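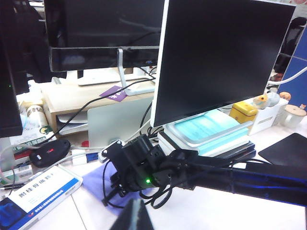
Photo: Szekeres workshop, desk side. Free to use inside the group.

May 2026 — notebook, Wednesday

Continuing with the linen samples from Ultdale. Last entry ended with the second scouring bath, so I start from there.

The pieces came out of the soda bath yesterday evening and dried on the rack overnight. I weighed all of them before breakfast. The whole set is 705 g dry, and before scouring it was more, but I wrote the old number on the bag label and the label went to the trash. My mistake. From now on the weight goes in this book first and on the bag second.

Water test: I let one drop fall on each piece and watched how fast it goes in. Most pieces drink it immediately. Two pieces from the older roll still hold the drop for some seconds before it sinks. These two I put aside, they need one more scour, and I will not mordant them together with the others. In November we mixed good and bad pieces in one pot and got the cloudy spots, and afterwards it was not possible to say if the fault was in the scour or in the alum.

Mordant today: tannin first, then alum acetate. The tannin is oak gall powder from Plollside, new bag. It smells stronger than the old one and the color of the bath was more yellow. I am a little worried about this, because yellow under weld is no problem but yellow under a cool color will show. I kept one small strip only with tannin and one only with alum, no dye, so we can compare later.

Tannin bath: warm, not hot, I could keep my hand in it. I moved the cloth every few minutes in the first half hour and then less. After this I squeezed the pieces and did not rinse. The alum acetate bath came directly after. The powder made lumps as usual. Better method — first a paste with very little hot water in the glass jar, then thin it slowly. When I pour powder on top of the full pot it swims there for a long time and I lose patience.

All pieces are hanging now in the back, not touching each other. They should hang 48 hours before the chalk bath. Please do not move the rack closer to the heater, even if it seems slow. When one side dries faster the alum goes to this side and we get a line.

Madder, first pot. While the linen was hanging I used the leftover cotton from the Gurkach order to try the new root. The root was soaked overnight in cold water and I threw away the first water, which was brown and dull. The second water was much clearer red. I held the pot at 65 degrees for one hour and then turned off the stove and left the cotton inside until the pot was cool. Result: brick, a bit orange, quite even. Not the red that is on the Gurkach card. Our tap water is soft this year, I think, so next time a spoon of chalk in the pot. I will try chalk on one piece and no chalk on another piece from the same cut.

Logwood: not started. The chips are still in alcohol and the jar is dark enough that I cannot see through it. Maybe tomorrow.

One question for whoever has time. In the recipe sheet, page 143 of the big binder, the iron is given as a percentage of the fiber, but the example under it is calculated from the water. These two do not agree, and with iron it is a big difference. I used the fiber number last time and the gray was fine, only the cloth felt somewhat harsh. If someone knows which one is correct please write it in pencil beside the table. I do not want to change the sheet alone.

Small things:
The long wooden spoon is now only for iron, I put black tape on the handle.
pH strips are nearly finished. The ones from the other box are too old and show everything as 6.
The scale drifts when the window is open. Close it before weighing.
Rubber gloves, size M, please order.

Evening, added later: looked at the madder cotton again in dry condition. It is lighter than I wrote above and the orange is less. I cut a corner and pinned it to this page, and another corner is taped on the window for the light test, half covered with card. The two slow linen pieces are back in the soda pot on low heat, I stay until it is done.

Tomorrow: rinse these two, drop test again, prepare the chalk, filter the logwood if it looks ready.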